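Owners > Reports > Pyo Street Apartments
3 min read
January 20, 2024

Progress report to Gredum Holdings: leasing and unit turnover, Pyo Street

This report covers the period from October through the first half of January. Nernetti manages the building under the agreement renewed last summer.

Occupancy. Four units are vacant, down from nine in October. Two of those have signed leases with move-in dates in February. The other two are the ground-floor studios facing the loading zone, which have had showings but no applications. We lowered the asking deposit on both to $1000 and left the rent alone.

Turnover work. We budgeted $2000 per unit for paint, cleaning and small repairs. Most units came in under that. Unit 16 went over because the bathroom subfloor had to be replaced — the invoice is attached to the January statement. We have asked the plumber to check the unit below it.

Rent collection. All December rent is in. One January payment is late and the tenant has agreed to a date.

Renewals. Letters went out to every household with a lease ending before June. Replies so far are mostly yes. Two tenants asked about month-to-month terms, and we need your decision on that before we answer them.

Laundry room. The new dryers from Jutora are installed. The old coin boxes are still in storage and can be sold if you don't want them. 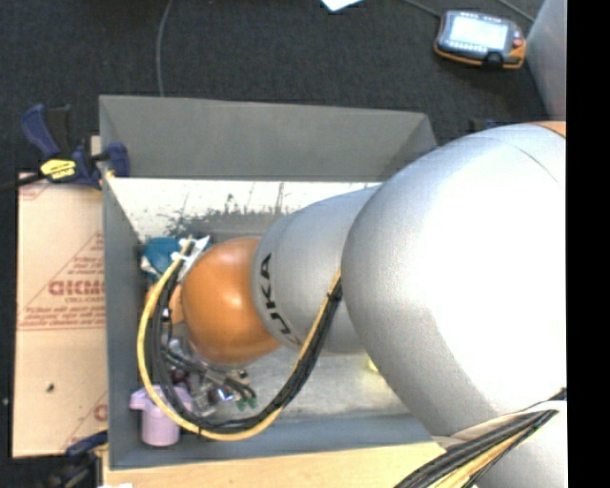 Seul-gi Ryu asked whether the studios could be offered furnished, and whether the month-to-month tenants would pay a higher rate if we allowed it. We have no furnished units now, so there is nothing to compare with. On month-to-month, we would suggest a small surcharge written into the lease.

Next period: finish the stairwell lighting, get a second quote for the roof drain, list the studios again with new photos.

Yaqin Bai
Nernetti

2 comments
Shares: 4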